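티켓: 장비 도입 / 예산 검토
제목: 팬 슈라우드 피킹 셀 2차분 견적, 손가락 모듈 소모 주기 불일치
상태: 보류 → 진행 중
우선순위: 보통
요청자: Nosipho Matlala (생산기획)
담당: Geert Nijs (설비기술)
참조: Busisiwe Potgieter (구매), Everaldo Toledo (공급사 Michalski 기술지원), Nandi Ndlovu (Flikavside 라인 운영)
현장: Flikavside

[최초 등록] Nosipho Matlala
2차분 예산안을 작성하던 중 손가락 모듈 소모 수량이 맞지 않습니다. Michalski 견적서에는 예비 손가락 모듈이 16세트로 잡혀 있고 교체 주기는 1,385 사이클로 적혀 있습니다. 1차 도입 때 받은 유지보수 계획서에는 교체 주기가 없고 "육안 점검 후 교체"라고만 되어 있습니다. 어느 쪽을 기준으로 예산을 잡아야 하는지 확인 부탁드립니다. 2월 예산 마감 전에 수량이 확정되어야 합니다.

첨부: 견적서 개정 B, 1차 유지보수 계획서

[댓글 1] Geert Nijs
확인했습니다. 두 문서의 전제 조건이 다릅니다.
- 유지보수 계획서: 소형 브래킷 기준. 한 손 파지, 부품 중량 낮음.
- 견적서 개정 B: 라디에이터 팬 슈라우드 기준. 부품이 넓고 평평해서 한쪽 테두리만 잡으면 반대쪽 끝이 처집니다. 손가락 안쪽 패드에 비틀림 하중이 걸립니다.
1,385 사이클이 시험 결과인지 계산값인지 견적서에 근거가 없습니다. Michalski에 문의하겠습니다. 그때까지 티켓은 보류로 둡니다.

[댓글 2] Everaldo Toledo (Michalski)
문의 주신 수치는 당사 내구 시험에서 패드 표면 마모가 허용치를 넘은 시점입니다. 시험 조건은 다음과 같습니다.
파지 위치: 슈라우드 우측 테두리 고정
이송 자세: 수평
이송 속도: 기본값
관절부 자체의 수명이 아니라 패드 수명입니다. 견적 작성 시 패드만 교체하는 품목이 등록되어 있지 않아 모듈 전체로 계산되었습니다. 이 부분은 당사 착오입니다. 개정 C에서 패드 품목을 분리하겠습니다.

[댓글 3] Busisiwe Potgieter
구매 쪽 확인 사항입니다.
1. 패드 품목의 최소 주문 수량
2. 패드 현장 교체 가능 여부. 공급사 반송이 필요하면 왕복 운송비를 별도 항목으로 잡아야 함
3. 예비 모듈을 줄일 경우 기존 단가가 유지되는지
3번은 서면으로 받아야 합니다. 구두 확인으로는 발주서를 열 수 없습니다.

[댓글 4] Everaldo Toledo (Michalski)
1. 패드 최소 주문 수량은 49개입니다.
2. 현장 교체 가능합니다. 전용 지그가 필요하며 개정 C에 한 개 포함하겠습니다.
3. 단가 유지 여부는 영업 담당에게 전달했습니다. 서면 회신은 별도로 드립니다.

[댓글 5] Nandi Ndlovu
라인 운영 쪽 의견입니다. 시험 조건이 수평 이송인데 우리 셀은 수평으로 옮기지 않습니다. 선반 간격 때문에 슈라우드를 비스듬히 기울여서 뺍니다. 기울이면 하중이 패드 한쪽으로 몰립니다. 1,385를 그대로 쓰면 실제보다 낙관적인 값이 될 수 있습니다. 선반 배치를 바꾸는 비용과 패드를 자주 바꾸는 비용을 같이 비교해 주세요.

[댓글 6] Geert Nijs
타당한 지적입니다. 비교안을 세 가지로 나눕니다.

A안. 현재 배치 유지, 기울임 이송, 패드 교체 주기 단축
 - 추가 설비 없음
 - 패드 소모 증가
 - 교체할 때마다 셀 정지

B안. 선반 상단 패널 높이 조정, 수평 이송
 - 기존 타공 지주를 그대로 사용하므로 자재비는 낮음
 - 캐스터가 있는 선반은 위치 고정 작업 추가
 - 티칭 포인트 전체 재작업

C안. Torness 양팔 파지 옵션 추가
 - 처짐 문제는 해소됨
 - 예산 초과 가능성이 높음. 제어기 라이선스 별도

C안은 이번 회계 구간에서는 어렵다고 봅니다. 견적만 받아 두겠습니다.

[댓글 7] Nosipho Matlala
C안 견적은 참고용으로만 받아 주세요. 예산안에는 A와 B만 올립니다. 정지 시간의 비용 환산은 Runis에 등록된 시간당 단가를 쓰면 되는지요?

[댓글 8] Geert Nijs
Runis 단가를 쓰면 됩니다. 다만 해당 단가는 라인 전체 정지 기준이고 이 셀은 단독 정지가 가능합니다. 셀 단위 단가를 새로 등록해 달라고 요청했습니다. 등록 전까지는 A안 정지 비용 칸을 비워 두십시오. 라인 단가로 채우면 B안이 유리하게 나옵니다.

[댓글 9] Nandi Ndlovu
기울임 이송 조건으로 460 사이클을 돌리고 패드를 분리해서 측정했습니다.
- 바깥쪽 패드: 마모 깊이가 안쪽보다 큼. 허용치 이내
- 안쪽 패드: 특이 사항 없음
- 관절부 유격: 변화 없음
- 낙하: 없음
- 그립 재시도: 발생함. 슈라우드 상단의 리브와 마운팅 블록이 있는 구간에 손가락이 걸칠 때만 나타남
마지막 항목은 패드 문제가 아니라 파지점 문제로 보입니다. 파지점을 리브 구간 밖으로 옮기면 재시도가 줄어들 것으로 예상하지만 아직 시험하지 않았습니다.

[댓글 10] Everaldo Toledo (Michalski)
측정값 감사합니다. 한쪽만 마모되는 경우 좌우 패드를 맞바꿔 사용할 수 있습니다. 형상이 대칭입니다. 유지보수 계획서에 교환 절차를 추가하고, 파지점 변경 시 권장 오프셋도 개정 C와 함께 보내겠습니다. 손목 쪽 센서 모듈의 케이블 여유도 확인해 주십시오. 기울임 각도가 커지면 케이블이 당겨질 수 있습니다. 케이블은 보증 대상이지만 당김으로 인한 파손은 제외입니다.

[댓글 11] Busisiwe Potgieter
개정 C 수령했습니다. 변경 내용:
- 손가락 모듈 예비 수량: 16세트에서 네 세트로 축소
- 패드: 49개 신규
- 교체 지그: 한 개 신규
- 예비 케이블: 두 개 신규
단가 유지 서면 회신도 받았습니다. 단, 견적 유효기간 내 발주가 조건입니다. 주름 슬리브는 소모품 목록에 없습니다. 의도한 것인지 확인 바랍니다.

[댓글 12] Everaldo Toledo (Michalski)
슬리브는 암 본체 보증에 포함되어 소모품에서 뺐습니다. 보증 종료 후에는 별도 구매입니다.

[댓글 13] Geert Nijs
정리합니다.
- 예산안은 A안 기준, 개정 C 수량으로 작성
- B안은 대안으로 첨부. 티칭 재작업 공수는 설비기술에서 산정
- 패드 교체 주기는 잠정적으로 견적서 수치의 절반. 추가 측정 후 수정
- 보증 종료 후 슬리브 구매비는 다음 회계 구간 항목으로 이관
상태를 진행 중으로 변경합니다.

남은 작업
Nandi Ndlovu: 파지점 변경 후 재시도 횟수 재측정, 케이블 여유 확인
Nosipho Matlala: Runis 셀 단가 등록 확인 후 A안 정지 비용 입력
Busisiwe Potgieter: 견적 유효기간 내 발주 요청서 초안
Geert Nijs: B안 티칭 공수 산정, C안 참고 견적 요청

[댓글 14] Nosipho Matlala
셀 단가가 등록되었습니다. A안 정지 비용을 입력했고 예산안 초안은 공유 폴더에 올렸습니다. B안 공수만 들어오면 제출할 수 있습니다. 오후 3시까지 부탁드립니다.
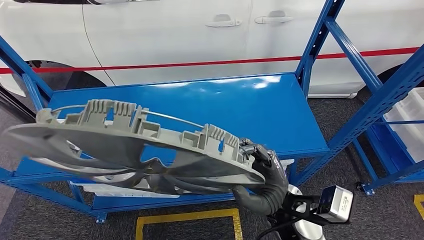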